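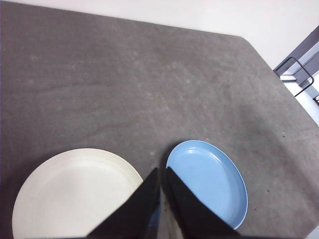 Why does a plate have a rim?
The rim is the raised edge that stops sauce and crumbs from sliding off. It also gives your fingers something to hold when the food is hot.

Plates and dishes come in different shapes for different jobs. A flat plate suits food that stays put, such as toast. A deeper dish holds food that spreads, such as beans or custard. The higher the wall, the more liquid the dish can hold.

Try measuring this. Place a bowl on a level table and pour in water from a measuring jug. Stop before it reaches the top. A small bowl might take 400 millilitres. A flat plate of the same width might take only 48.

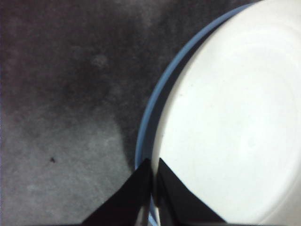
A white dish with a blue rim.

Many plates are made of clay. The clay is shaped, dried and baked in a very hot oven called a kiln. A thin glassy coat – the glaze – is added to seal the surface. Colour can go in the glaze or underneath it.

Word list
Rim: the outer edge of a plate or bowl.
Well: the lower part in the middle, where the food sits.
Glaze: a glassy coating on baked clay.

Text: Toshio Ogura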